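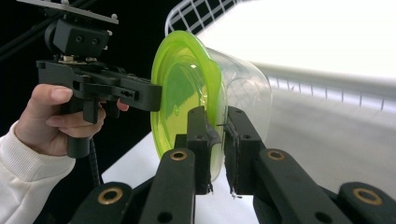
Fig. 1. Two hand-held grippers at a lidded container. The near one pinches the rim with both finger pads.

Harkham Lab Handout 4: Looking After the Hand-Held Grippers
Reading time: 4 min

Each pair at the Plinden bench is checked before a session and again every 600 grasps. Log both checks on the Surkow sheet.

Finger pads. Look at the lower edges first. Trim any frayed material flush and pull out strands caught between the pads. Replace the pads as a set, never singly. Tighten the pad screws by hand only.

Bushings. The finger links turn in brass bushings. Wipe each one with a dry cloth and work the trigger slowly through its full travel. If a link drags, stop and tag the tool. Do not oil the bushings.

Cable. The coiled cable should hang free from the base of the handle. Check that it clears the links of the other gripper when both tools are on the same object.

Closing test. Use a lidded container. Close on the rim and hold. Both pads must meet it together. If one arrives early, reset the links as in the Sayegh notes, section 31, and repeat the test.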